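Studby household chores project – progress report to Pindberg
February 10, 2023

We're really pleased with where the tidying work has got to! Small personal items were the category we worried about most, and the gripper now puts 19 out of 20 of them in the right bin on a clear table.

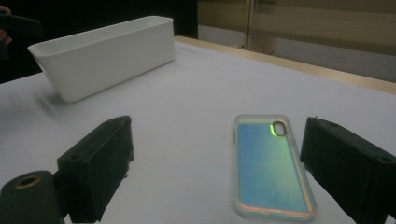
Phone case and white bin, tabletop tidying task.

Phones are harder. They're flat, smooth and easy to nudge along the table, and our success rate is 59 per cent – still a long way short of handing the job over at home, but a lovely jump for one month's work. Cluttered benches come next, and we'd like 5 more weeks on the Sosard bench before trying a real kitchen.
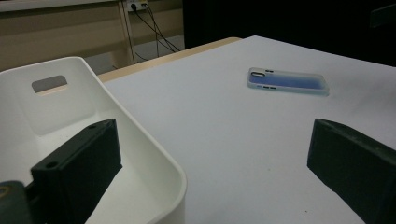

Gil-soo Ban wrote back that 59 per cent would drive any household mad, and asked that phones reach the same mark as the other items before Kwak begins on laundry. We've agreed, and the schedule has been changed to match.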